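Updated August
By Brenda Fairclough

About Narnen

Narnen is a small automation workshop. We build and program robot arms for companies that pack, sort and assemble things by hand and want help with part of that work. There are 10 of us. Most of our customers have never owned a robot before they call us, and a good share of them are family businesses.

We started as the repair side of a packaging supplier called Moges. Fasil Tekleab ran that department, and when Moges closed the repair shop he rented the back half of the same building and kept going with one coworker. The first jobs were broken conveyors and worn-out motors. Then a bakery supply company asked if we could get a used arm to lift trays off a line, and that job led to the next one. These days we still fix conveyors for our older customers, but robots take up most of the week.

What we do

We sell two things. Flosis is our tray and carton cell: one arm, one table, a guard fence and the software to run it. Tuvusia is the teaching side. A person does a task by hand with a pair of hand-held grippers, the movements are recorded, and we use those recordings to train an arm to do the same task. It suits jobs where the parts don't always sit in the same place, and it means the person who knows the job best can show it directly without writing any code.

We also do site surveys, spare parts and operator training. Surveys are free within driving distance of the shop. If we look at a job and think a robot is the wrong answer, we put that in the survey report, along with anything cheaper that we think would help.

Open days

Twice a year we open the shop to visitors. The open day grew out of customer visits, which used to happen one at a time and took up a lot of afternoons. Now we set aside a full day, from 9 a.m. to 4 p.m., and anyone can come. We get plant managers, line workers, teachers, students from the community college and people from the neighborhood who have wondered what goes on in the building.

The last one brought in 34 visitors. The morning was Flosis. We ran the cell with cartons in three sizes, stopped it on purpose, and let people clear the fault and restart it from the panel. Loading and unloading went on until lunch, and the questions were mostly about cleaning, noise, floor space and what happens when the power goes out.

After lunch we moved over to the teaching side. Fasil gave a short talk on how we plan a recording, how we decide a task is ready to hand to the arm, and why a slow, steady demonstration is usually more useful to us than a fast one. We explained the grippers and the work table, and left plenty of time for questions. 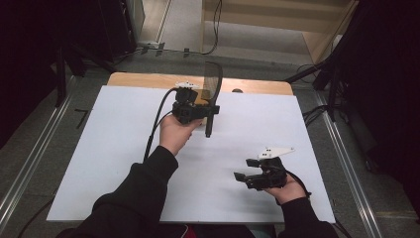 One visitor wrote to us afterward that she had come expecting to see robots and ended up more interested in the hands. She runs a line where the same people have packed the same kits for years, and she wanted to know if each of them would have to be recorded, or only the fastest one. Our answer was that we like to record several people. They all do the job a little differently, and the arm copes better with small changes when it has seen more than one way of doing it.

She also asked about time. Two hours of recording is a normal first session, with breaks. Holding the grippers is tiring for people who aren't used to them, and we stop when the movements start to get sloppy.

Planning a visit

Open days are announced on this page and by email to current customers. There is no charge and you don't need to sign up, but groups from schools should call ahead so we can have enough safety glasses out. Closed-toe shoes are required on the shop floor. Children are welcome with an adult.

Visitors may bring sample parts. Please keep them small enough to carry in one box, and leave anything sharp or oily at home. We can look at a part and talk through it the same day, but a price takes longer and comes after a survey.

Parking is behind the building. Use the side door, not the loading dock, and check in at the front desk for a badge.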